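How to Run Your Own Chore Test on a Two-Arm Robot

July 31, 2018

I get a lot of mail asking whether a robot can do the laundry yet. My usual answer is "sort of, come back later," and people hate that answer, so I'm going to show you how I test it. You can use the same steps in a school lab or a small shop, or just to judge the next video somebody sends you.

What you need

Two arms that can reach the same patch of table, grippers that close softly enough for cloth, and a plain light tabletop. Get a dark T-shirt too. Dark on light is the easy case and I see no shame in starting easy! My notes all live in a folder called Pusitz (long story, it was a typo), but any notebook will do.

Step 1: Write down what "done" means

Do this before you switch anything on. For a shirt, mine says: sleeves tucked in, no bunching bigger than my thumb, and I'd put it in a drawer without fixing it. If you skip this you will start grading on a curve by lunch. I know I did, and I had a whole page of "pretty good" that meant nothing when I read it back in January.

Step 2: Start with the shirt already flat

Picking a shirt out of a heap and finding the collar is a much harder job than folding it (cloth can crumple a million ways, and the arms have to guess at the parts they can't see). So spread it out by hand first, smooth it, and only test the fold. You can add the heap later, when you're feeling brave.

Step 3: Work in long folds and keep hold of both ends

Two grippers are good at one thing, and that's moving two ends of something together. Plan your folds around that. Bring the fabric into one long strip across the table, with a gripper on each end, and leave the small tidy folds for afterward. Check where the collar ends up before going on, because it makes a handy landmark. If the shirt has a big print on the front, expect it to get partly tucked under.

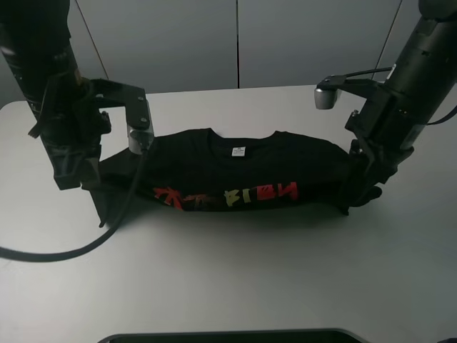 Step 4: Score it, then mess it up and go again

Run 18 tries with the same shirt and the same settings. Shake the shirt out between tries. Write pass or fail and one line on what went wrong. Mine are mostly "let go too early" and "grabbed two layers," with the odd edge of fabric poking out by the fingers.

Step 5: Change one thing

Try a thicker shirt, or a towel, or move the start position over by a hand's width. That last one is sneaky and it'll sink plenty of setups that looked great in Step 4.

So, can they do chores yet? Flat shirt, good light, somebody standing by to reset it: I'd say worth trying. A full basket while you're out at work, no, not at my place. I still fold my own socks.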